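The great garage tub reshuffle

I have been threatening to sort out the garage since about the time we moved in, and this July I finally ran out of excuses. It rained for most of the school holidays, the kids were under my feet, and one morning I went out to find the bike pump and came back forty minutes later with no bike pump and a bruise on my shin. So that was that. Kettle on, old trackies on, radio up.

If you've been reading for a while you'll know I'm not a naturally tidy person. I like the idea of a place for everything, but I get bored halfway and shove the last armful in a cupboard. My usual method is to buy a stack of plastic tubs, fill them with whatever is closest, put the lids on and feel very pleased with myself. Six months later I have a wall of tubs and not the faintest idea what's in any of them.

This time I had 24 of those, all the same brand (Pilonix, the blue-lidded ones that are always on special near the registers). I dragged every one of them out onto the driveway between showers and opened the lot. I found four half-used rolls of masking tape, my good secateurs, a bag of tent pegs for a tent we gave away, and one single gumboot. I also found the bike pump, in a tub marked XMAS.

The trouble with those tubs, I've decided, is that they're too deep and they've got lids. You can't put something back in a lidded tub with one hand, so you balance it on top and say you'll do it later, and then there's a pile on top and you can't get the lid off at all. I had a bit of a rant about this to my sister on the phone and she said I should get open bins, wide and fairly shallow, and have one sort of thing in each. She's been doing it in her laundry for years and has never once mentioned it to me. Thanks, sis!

Off I went to Zondach, the big storage place out past the showground. I do love it in there. It smells of cardboard and the aisles are wide enough for two trolleys, so you can dither without anyone sighing at you. I came home with 12 open bins, a mix of metal and heavy plastic, and a set of Bonach shelves that took the whole afternoon and most of my vocabulary to put together. The shelves are meant to hold 90 kilos each. I haven't tested that and I don't plan to, but I did lean on one pretty hard and it didn't budge.

A word on metal versus plastic, because I changed my mind. I'd always gone for plastic as it's lighter and I'm the one doing the lifting. But anything with a hard edge chews through it eventually. Our old brick offcuts and pavers had gone straight through the bottom of two tubs, and the box of tools wasn't far behind. So the heavy, pointy, gritty stuff is in metal now, down on the bottom shelf, and the soft stuff (picnic rugs, dog towels, the beach umbrella with the dodgy catch) is in plastic up higher.

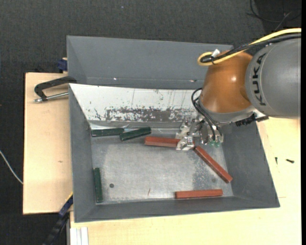
Wide, low-fuss metal bins have turned out to be my favourite for the kids' building blocks as well, which I did not see coming. They used to live in a drawstring bag, and every time anyone wanted one particular block the whole bag got upended on the rug. With a big grey rectangular one like this you can see the reds and the dark greens straight off, lying every which way on the bottom, and just reach in for the one you're after. No stacking, no fitting them back like a jigsaw. I've stopped asking for them to be put away neatly, and as long as they're in the bin I call it done and go and have my cuppa.

The one thing I'd warn you about is noise. Wooden blocks going into a metal bin at six in the morning is a sound you feel in your teeth. I cut up an old yoga mat and laid a piece in the bottom of ours and it's a lot better, though the little one now likes to take the mat out and wear it as a cape. You could use carpet offcuts, or that rubbery stuff people put in kitchen drawers.

Labels next. I know everyone loves a label maker, and I did look at the Shahbazi one with the little keyboard, but it was more than the bins were, so I've gone with brown parcel tags tied on with string and written in fat black texta. They look quite nice, sort of old greengrocer. When I change my mind about what goes where (and I will) I flip the tag over and use the other side.

I'd say it took almost 5 hours all up, not counting the shelves, and I've still got a heap in the corner that doesn't belong anywhere. Mostly cords. I don't know what any of them charge, and I'm too scared to chuck them out in case it's something important. If you've got a system for cords please leave it in the comments, I'm all ears.

Next job is the cupboard under the stairs - I opened it yesterday, had a look, and shut it again. Oh, and if anyone is after a stack of tubs with blue lids, they're out on the nature strip. One of them still has the gumboot in it.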